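**Pre-session check, two-arm cloth sorting, Beswood room**
Bustammont project, Friday, morning session
Filled in before the first trial and completed after the last one.

| Item | Result | Comment |
|---|---|---|
| Emergency stop, both buttons | OK | Pressed with arms moving slowly, both stopped |
| Left gripper, finger pads | OK | |
| Right gripper, finger pads | OK with remark | Small wear on one pad, see below |
| Grip force limit | OK | Same setting as in May |
| Head camera, lens clean | OK | |
| Clock agreement, camera and arms | OK | 28 ms, limit is 50 ms |
| Battery | OK | |
| Floor free of loose cables | **Not OK** | See comment 2 |
| Disk space | OK | |

**Comment 1. Finger pad.** The wear on the right side is not deep. I left the pad in place, and I ask that the next person looks at it again. If the edge starts to lift, please change both pads of this gripper together, otherwise the closing is not even.

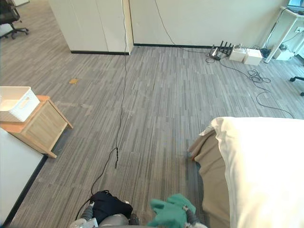 **Comment 2. Cables.** The Brinov method lets both hands hold a cloth at the same time, and the planner decides after this which one goes first to its place. It plans the path of the hands very well, but it knows nothing about what lies on the floor. For this reason I cannot mark the floor item as OK with a thin black cable lying across the striped carpet between the cabinet and the bed, down to the side of the left gripper. The coil near the white boxes by the wall must also be fixed. Required before the next session: tape flat or move along the wall.

**Comment 3. Dark cloths.** The set has now 1,692 recorded grasps. In the last 39 trials with black fabric, the cloth mask was sometimes too large, and it took in other dark things near the hand. The green cloths did not give this problem. I suggest to keep the black ones in the set, and to write "D" in the log when the mask is wrong. Please do not delete these trials.

**Comment 4. Comparison.** The Hallgrímsson baseline picks one cloth, places it, and returns for the second. It must be run with the same room layout. Do not move the bed or the cabinet between the two methods.

**Still open**

- [ ] Cables taped or moved
- [ ] Right gripper pad checked again
- [ ] Mask threshold for dark fabric, try one lower value
- [x] Log sheet has column for "D"
- [x] Speed limit returned to normal after the stop test

Next check is to be done before power is given to the arms.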